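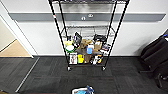 Shelf unit on casters, lower shelf full, middle one clear.

From: Ritu Chaudhary
To: handling-practice list
Subject: Re: draft clause 3, "representative clutter"

On Thursday Kalevi Harju wrote:
> Clause 3 now asks that test objects be "arranged in a
> representative domestic manner". I think that settles it.
> Nornholm and Trirker are both happy with the wording.

I'm sure they are. I'd be happy too if I could choose my own meaning of "representative".

Look at the lower shelf. Items lean on each other, packages overlap, and the lights put a sheen on some of the wrapping. One lab will call that typical and the next will call it unfair, line up three cartons with a gap between them and report under the same clause. Paula Cârstea raised this in September and got no answer.

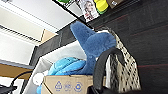
Soft goods are worse. The draft gives a plush toy in a bin the same grade as a rigid carton standing beside it, and a bag handle isn't graded at all. Anas has logged 1779 attempts against the old text and 900 of them can't be compared with anyone else's – the layout was never written down.

What I'd accept:

Record the layout before each run, with a photo.
Say how much of each object is covered.
List soft and rigid items separately.
Report whether the shelf has wheels and whether they were locked.

Until then I vote no on clause 3. Colour coding in Annex B can wait.

Ritu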